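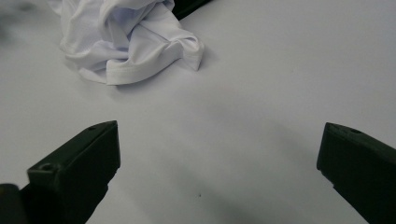 Back from the textile mill open day at Pluditz, writing this up quickly before I forget it all. Went on the Saturday, got the early bus, still had to queue. They let in groups of 27 and we were in the third one.

First stop the spinning hall. Loud. Ear plugs handed out at the door, the foam sort, mine kept falling out. The guide had a microphone but I only caught half of it - something about Farooqui, the old firm, going over to cotton when the wool trade dropped off. Up to 400 people worked there at one time. Lots of lint on the window ledges.

Then upstairs to knitting. Big round machines, cloth coming down in a tube, which I hadn't expected. Most of it gets slit open and rolled, and goes off to Jomar for dyeing. Asked if we could see the dye works too. No, different site, not open to visitors.

Sewing room was my favourite. T-shirts mainly, white ones and a navy. A woman did a hem in one go, all the way round, chatting to us the whole time. She let people have a try on a scrap. Mine went off in a wobble and the thread snapped. The boy behind me did it perfectly, annoyingly.

Canteen: tea fine, cheese roll dry, flapjack very good. Only 3 tables so we ate standing up on the landing. Toilets are down in the yard, go before the tour strats.

Shop at the end, seconds for £5, cash only. Sizes all muddled up in the bins. Got two in medium and a tea towel. Stadimano had a stall next to it selling buttons and zips by weight, could have stayed there an hour but the last bus was at ten past four.

Parking looked awful by the way, cars right back to the bridge. They're doing it again in July and I think the weaving shed will be open by then, its being reroofed at the moment. Book ahead if you want a morning slot.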